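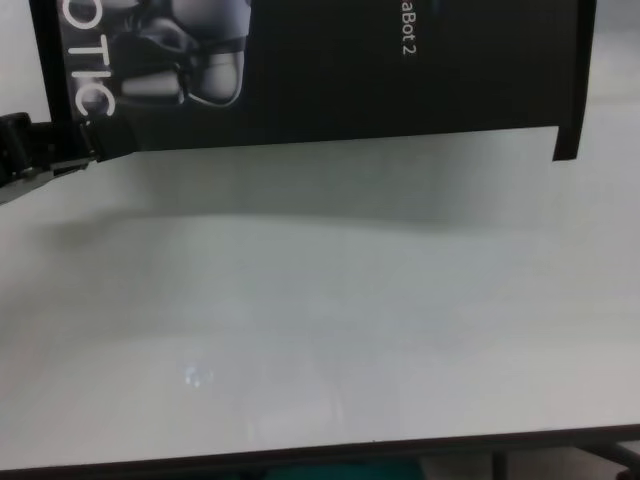 Photo: Dalia Cherkaoui / Otville shop notebook

December 28, 2019

Sourdough starter log, cont. Yes, it's still in the workshop notebook, Abelardo, and no, I'm not starting a separate one!

Fed Vimthorpe at lunch (the rye one, for anyone new). I used 30 g of starter, same of flour, same of water, and moved the jar off the window sill to the shelf over the heater. It had been sulking ever since the cold came in back in November, and the sill was just too chilly overnight. By late afternoon it had doubled and smelled like green apples, so I'm calling that a win. The shelf thermometer said 27 C, a touch warmer than I'd like, and I'll try the lower shelf next.

Castaño, the chestnut flour one, is another story. Gray liquid on top again, sharp smell, hardly any bubbles. Rocío thinks I'm starving it. Yesenia thinks chestnut flour just doesn't have enough going on by itself and wants me to cut it half and half with wheat. I went with Yesenia for now (sorry Rocío) and poured off the liquid first. 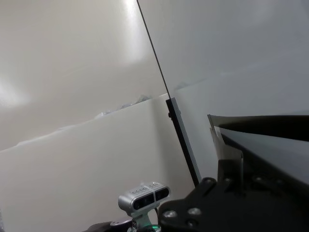
Bake notes

One loaf from Vimthorpe, baked in Consuelo's little oven. The dial says whatever it wants, so I put my own thermometer in, and it read 206 C when the loaf went in. Good crust, bottom a bit pale, crumb tighter than last time. I think I shaped it too early. Dalia ate two slices with butter before it cooled, so it can't be that bad.

To do: more rye, new lid for the Castaño jar, ask Consuelo if I can have the oven again.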